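2018-12-01
by Mwende Owino

So I finally gave up on my old squeaky bed and decided to build a new one. You know the kind, a plain platform with slats, nothing fancy, no headboard with storage cubbies or lights in it. I have been sleeping on the same creaking thing since college and my back has opinions about it now.

I priced a few ready-made ones first, of course. The Funora one was the cheapest at $169 and the reviews were full of people saying the center leg snapped in the first month. After that I spent a whole evening looking at frames I can't afford (why does a bed cost $3000? who is buying it?) and went to bed grumpy, on the squeaky one.

My sister said to just build it. She made hers last February and it has held up to two kids jumping on it every single morning, so I figured it could hold up to me reading and eating toast.

The slats are where I got really into the weeds. I did not know people had such strong feelings about slat spacing! Some swear by three inches, some say anything over two and a half will ruin a foam mattress, and one man on a forum wrote what must have been eight paragraphs about airflow. I went with two and a half and I'm not reading any more about it. 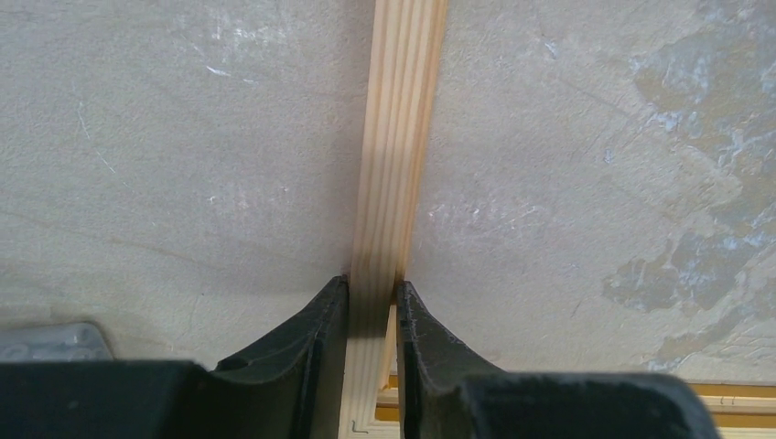 The other big question was screws. My sister screwed every slat down at both ends. My neighbor says to leave them loose and run a strip of webbing along the top so they can't wander. I tried it his way first and it was fine for a week, and then I sat down too hard with a basket of laundry and one of them popped right out of place -- scared the cat half to death. So now they're screwed down, all of them, and I went through most of a box of 100 screws and one drill battery doing it.

Things I'd do differently: drill the pilot holes before dragging everything into the bedroom, for one. I was finding sawdust in the sheets for days. I'd also buy felt pads for the feet at the same time as the lumber, so I wouldn't have to lift the whole bed back up with the mattress on it like a fool.

But it's quiet! I roll over and there's no noise at all. The first night I kept waking up because I was waiting for the squeak. I still haven't decided whether to oil it or leave it bare, and if you've used a finish that doesn't stink up a small room, please tell me in the comments -- I'm sleeping in there with the window shut until spring.

Contact | Copyright Mwende Owino | Back to top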